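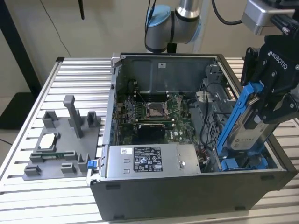 Dell tower on its side, drive in its blue carrier at the cage

Drive carrier won't click into an old Dell tower

I'm refitting a hard drive and the blue carrier stops short of the end of the cage. I've tried 4 times. The side panel is off and the black cables come down near the cage. Do I need to take the power supply out?
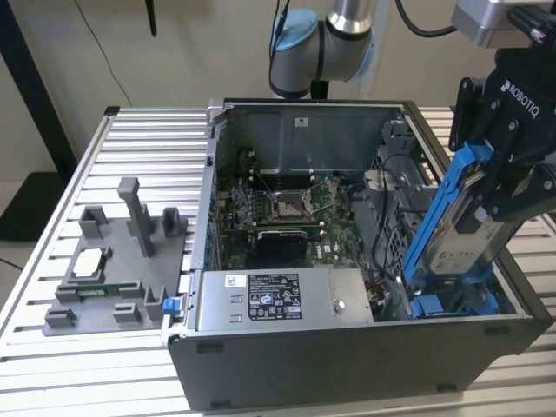

Afia Osei
Leave the power supply alone. Tuck the cables clear of the cage, check the pins are seated in the drive's screw holes, then squeeze both sides of the carrier and push it in level. Let go when it stops.

Ľubomír Murín
Mine was the wrong carrier. Got the right one from Itano, took 9 days to come.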